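Cube shelving

Cube shelving, also called cubby shelving, a cubby unit or (in the trade) open grid storage, is a type of household furniture made up of square compartments of equal size, open at the front and arranged in columns and rows. It is sold for the storage of books, records, toys and clothing, and is widely used for the storage of whatever was on the floor.

Terminology

A single compartment is a cube, cubby, cell or pigeonhole. Pigeonhole is normally kept for compartments too small to hold a sweater. Units are named by columns and then rows, so that a "two by four" is narrow and tall and a "four by two" is long and low. Retailers do not agree on this order, and a good share of returns begins there. The strip the unit stands on, where there is one, is the plinth.

History

Grids of open compartments were long a fixture of post offices, hotel desks and schoolrooms, places where each compartment had an owner and somebody was paid to put the right thing in it. The domestic version kept the compartments and dropped the paid position. Early units for the home were sold to record collectors, and the inside measurement of the compartment was set by the album sleeve with a little room for fingers. Most makers have kept close to this measurement even though many of their customers own no records.

The Skultulholm, a flat-packed unit with a plinth, is often credited with moving the form out of the living room and into the bedroom. Its competitor, the Zirimar, had feet in place of a plinth, leaving a gap underneath that was promoted as easy to sweep. Owners reported that it was also easy to lose socks in. The two designs were sold side by side for years and are still confused in secondhand listings, usually to the advantage of the seller.

Construction

The outer panels are commonly thicker than the inner ones and carry most of the load. The uprights may run the full height of the unit, with short shelves fitted between them, or the shelves may run the full width, with short uprights between those. The difference matters a great deal if the unit is to be turned on its side, an operation described in most instruction sheets as not recommended and performed by most buyers within the first year.

Back panels are optional on many models. Without one the wall shows through, and small objects pushed too far go to live behind the unit. Tall units should be fixed to the wall. The hardware for this is supplied in a small bag, which is often discovered during the next move.

Use in bedrooms

In the bedroom, cube shelving takes the place of a dresser, a bookcase or both. It has no doors and no drawers, so folded clothing stays visible at all times and has to be folded accordingly. Fabric bins are sold to fit the compartments and solve this problem by turning each cube into a drawer, at which point the owner has bought a dresser in installments.

Placement is usually decided by the bed. A common arrangement sets the unit against the same wall as the headboard, with the two pieces end to end, so that the compartments nearest the pillow can serve as a nightstand. Matching finishes are preferred here -- white with white is the safe choice -- and a boxy headboard hides the join better than a curved one. Clothing in daily rotation tends to settle on the bed in any case, the bed being nearer. 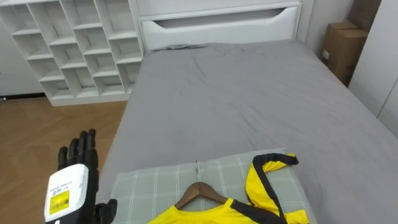 Leave the bottom row for shoes and nothing else, wrote Ahuja in a comment on the talk page, or you will be kneeling every morning to find a T-shirt. The remark was later moved into the article's care notes, where it drew replies from owners who kneel anyway.

Care and capacity

Makers' load figures are given per compartment and assume that the weight is spread evenly. Brastside, a household storage newsletter, asked 800 readers what they kept in theirs; the leading answer was "other."

Dust collects first on the top panel and then in any compartment left empty. A dry cloth is enough for painted surfaces. Sagging shelves can sometimes be flipped over, after which they sag the other way.

See also

Bookcase
Headboard
Plinth
Wardrobe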